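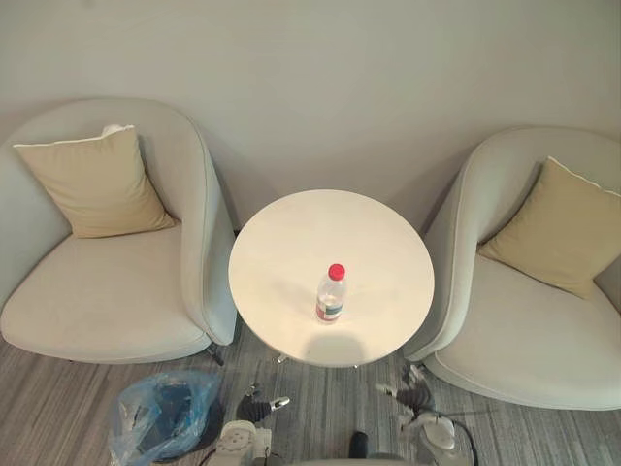 **Draft count rules, Bumanel ward elections: surplus transfers**

**quota_minus** wrote (Aug 1, 2025):

The draft rules for the September elections have been published and schedule B has changed. Under the old rules, when a candidate passed the quota on transfers, the returning officer looked only at the last parcel of papers received. Under the draft, every paper the candidate holds is transferred at a reduced value.

For reference, the wards are Restrepo (3 seats), Drudik (2 seats) and Jimitz (2 seats). The quota is unchanged: valid votes divided by one more than the number of seats, fractions dropped, plus one.

Two things I would like checked by somebody who has worked a count:

- whether paragraph 9 means non-transferable papers take their share of the surplus with them
- whether the change makes any practical difference in a two-seat ward

---

**tallyboard** wrote:

On your first question, yes. Paragraph 9 sets the transfer value as the surplus divided by the candidate's total, multiplied by the value at which the paper was received. The divisor includes papers with no further preference. Those papers go to the non-transferable pile and their share of the surplus goes with them.

The old rules divided the surplus by the transferable papers only, capped at the value they came in at. A voter who stopped at one preference did not reduce what was passed on by others, unless the cap applied.

On the second, very little. In a two-seat ward the first candidate is often elected on first preferences, and then there is only one parcel to look at anyway. The difference in paragraph 9 still applies, but the last parcel question doesn't arise.

---

**greyfolder** wrote:

> In a two-seat ward the first candidate is often elected on first preferences

Often, but not in Jimitz. Look at the result sheets. The vote there is split between the harbour and the upper estate, and last time both seats were filled on transfers. There were 5 candidates and the first was elected after an exclusion. The surplus from that election was distributed from the last parcel, which came wholly from the excluded candidate. All the first preference papers for the elected candidate stayed where they were.

So it makes a large difference in Jimitz. The next preferences of one excluded candidate's supporters were used to represent everyone who had voted for the winner.

---

**tallyboard** wrote:

Fair point on Jimitz. I was thinking of Drudik.

I would still say the size of the effect depends on the size of the surplus. A surplus arising from an exclusion is normally small. If it is smaller than the gap between the two lowest candidates, and can't save anybody's deposit, it is deferred under paragraph 11 and may never be distributed at all.

---

**pencil_stub** wrote:

I think the draft is a mistake and I have said so in my response to the consultation.

The last parcel method can be done by hand, on a table, in front of the agents. One parcel is opened, sorted, counted and given a single value. An agent with a notebook can follow it. Under the draft, a candidate elected late in a Restrepo count could hold papers at several different values, each of which has to be sorted and multiplied separately. In practice it will be done by software and the agents will be handed a printout.

I don't dispute that the new method treats papers more evenly. I dispute that this is worth losing a count people can watch. 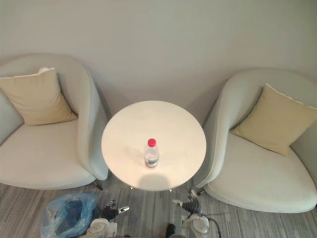

*Two armchairs and a round side table, grey wall behind.*

The draft says nothing about whether the software's source will be open to inspection. It says the returning officer "may use such equipment as is suitable", and stops.

---

**quota_minus** wrote:

Schedule C covers that in part. Ballot data has to be published by polling district after the declaration, with preferences in order. Anyone can then rerun the count. That is a stronger check than watching over a barrier.

---

**pencil_stub** wrote:

After the declaration. A recount can only be asked for before it. The data would be useful for a petition and no use at all on the night.

And "by polling district" worries me for a separate reason. Some of the Drudik districts are tiny. A full list of preferences can identify a paper if someone has been told what order to put down. This is a known problem with publishing complete rankings.

---

**greyfolder** wrote:

That one is dealt with, though badly. Schedule C paragraph 4 lets the returning officer merge small districts before publication. It doesn't define small. I asked for a threshold in my response.

On recounts I agree with you. Paragraph 15 allows an agent to request a recount of the last completed stage only. If stage values come from a machine, the agent needs the parcel totals by value in order to decide whether to ask. The draft requires only the candidate totals to be read out. Adding the parcel totals would be one line in the rules and would meet most of your objection.

---

**pencil_stub** wrote:

It would meet some of it. I'd support the amendment. I would still rather keep the old method in the two-seat wards, where a hand count is finished by midnight.

---

**tallyboard** wrote:

Different methods in different wards of one authority is asking for a challenge. A candidate who loses narrowly in Drudik will argue that the Restrepo rules would have elected them, and on some sets of papers they would be right.

Also check the rounding. Paragraph 10 truncates transfer values to five decimal places and paragraph 12 refers to "the nearest whole vote" when comparing candidates for exclusion. The totals are carried as decimals everywhere else. One of those is left over from an earlier version.

---

**quota_minus** wrote:

Just compared them. Paragraph 12 is word for word the old text, where values were worked to whole votes on exclusion. If it stays, two candidates separated by a fraction would be treated as tied and it would go to lots.

I'll put that in as a drafting correction, together with the parcel totals wording from greyfolder. Separate responses for the district merging threshold, please, as it comes under a different schedule and they sort them by schedule number.

---

**greyfolder** wrote:

Already sent mine under C. Could you post the wording for paragraph 15 before you submit? "Totals at each value" and "totals for each parcel" aren't the same thing once an exclusion has been done in stages.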